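Fedholm wants your dishes on its robot's table

214 shares | 19 comments

Every few weeks a robotics outfit tells us it has nearly solved the kitchen. The latest is Fedholm, whose table-clearing project, Hviid, has been collecting examples since December. The update sent out to subscribers on Feb 1, 2018 puts the total at 1796 recorded runs, and says it in large type, twice.

I like a big number as much as the next reader. I'd like it more if I knew what was being counted. A run, as Fedholm uses the word, starts when the arm begins to move and ends when the operator says so. That covers a clean pickup, a dropped bowl, and a long slow hover over nothing much. All of them go into the same pile, and the system is supposed to sort out which ones to copy. The update says 127 runs were thrown away. It doesn't say who decided, or on what grounds, and my email asking about it got back a link to the same update.

The setup is plain enough. Plastic dishes go on a cloth, a person steers the arm, and the cameras and joint readings are saved together. Then the dishes get moved and it all starts over. The learning system gets the recordings and tries to work out what the arm should do when it sees a table it hasn't seen before.
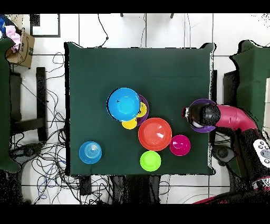 The Hviid arm with a purple plate in its gripper. The rest of the dishes are still on the green cloth.

My trouble is with the dishes. They're bright, they're plastic, and they sit on a dark cloth that makes every rim easy to find. A stack where each plate is a different color is about the kindest stack you could hand to a camera. My own sink has four white plates that are all slightly different sizes, and a glass bowl I can barely see myself. If the model learns that the edge of a plate is the place where blue turns into purple, it has learned something, but I wouldn't let it near the glass bowl.

Fedholm's answer, as far as the update gives one, is variety. Bowls get flipped over, plates get stacked in a new order, cups wander around the table. Fine. That's variety of position, and it's worth having, because a system trained on one layout will happily reach for a plate that isn't there. But it's still the same small set of dishes in the same room, under whatever lights they have in the ceiling. The folks at Skandedholm went down this road with laundry and ended up with a machine that was very good at folding their towels.

There's also the matter of who is steering. The update mentions 7 operators. People have habits. One grabs a plate by the near rim every time, another comes in from the side, and a model trained on both can end up splitting the difference and closing on air. I'd love to see results broken out by operator. They aren't in there.

To be fair, the plan for the next round does sound better. Flakholm, which is lending a second site, will supply its own tables and its own dishes, and part of the set will be held back for testing. If the arm can handle those without having seen them, I'll say so in this column. Until then, 1796 is a count of how many times somebody pressed record.

Filed under: Home robots
Share this item | 19 comments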